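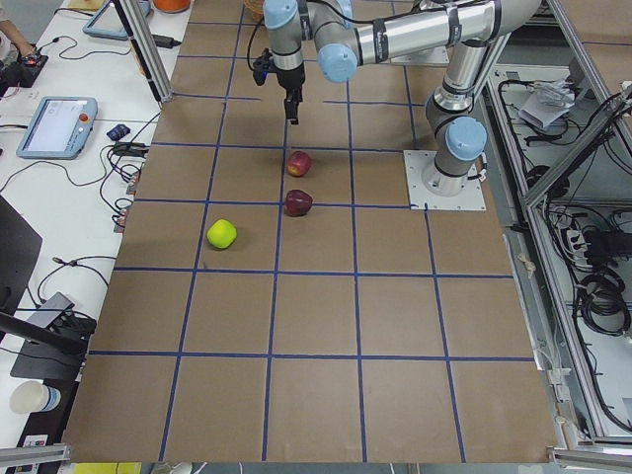
苹果放地下室总是放不到开春,求指点

楼主 老墙根
去年秋天收了60公斤苹果,报纸包好,码在地下室木箱里。到2月份一看,黄绿皮的那批大半发绵,深红的还脆,但有几个从果心开始烂。地下室温度六七度,湿度没量过。各位都怎么存的?

2楼 北坡三号
六七度偏高了。苹果最好在零到四度,高几度后熟就快很多。另外不同品种别混放,早熟的放出乙烯,会带着晚熟的一起变软。

3楼 jiaozi_w
报纸包没什么用。我用带孔的塑料袋,一袋装三四斤,袋口松松折一下,放阳台背阴处,能吃到清明。

4楼 北坡三号
回3楼:阳台白天晒一下就十几度,夜里又上冻,温差大,果皮容易出水。你那边冬天可能比较稳,不能照搬。

5楼 jiaozi_w
我连着放了四个冬天,没出过问题。阳台朝北,封了窗,最冷那几天盖条旧棉被。

6楼 河湾种菜
果心先烂多半是霉心病,花期就染上了,跟怎么存关系不大。楼主可以切几个看看,果心有灰黑色霉层就是。这种果子入库前外面看不出来,只能早点吃掉。

7楼 老墙根
切了五个,三个果心发黑,有霉。看来6楼说得对。黄绿皮那批是9月初摘的,是不是摘早了?

8楼 河湾种菜
早熟品种本来就不耐放,摘早摘晚差别不大,一个月内吃完或者熬酱。能放到开春的基本都是10月中旬以后下树的。

9楼 Bonau果园
摘早摘晚差别还是大的。我们这边用碘液看淀粉,切面染黑一半左右就采,比全部褪色再采能多放三周。早熟品种也一样。

10楼 河湾种菜
你们有冷库,当然看得出差别。家里六七度的地下室,多放三周我不太信。

11楼 Bonau果园
没有冷库,就是半地下的土窖,冬天三度上下。温度降不下来,别的办法效果都有限,这点我同意你。

12楼 蓝搪瓷盆
补充一条:土豆别和苹果放一间屋,土豆会早发芽。洋葱也分开,苹果会串味。湿度不够就在地上放盆水,或者铺层湿沙。

13楼 老墙根
土豆就在隔壁架子上,难怪发芽了。今年打算把地下室北窗夜里打开降温,再买个温湿度计。早熟的直接熬酱,晚熟的用3楼的袋子装一半,报纸包一半,到时候回来报结果。

14楼 jiaozi_w
袋子记得打孔,不打孔会闷出酒味。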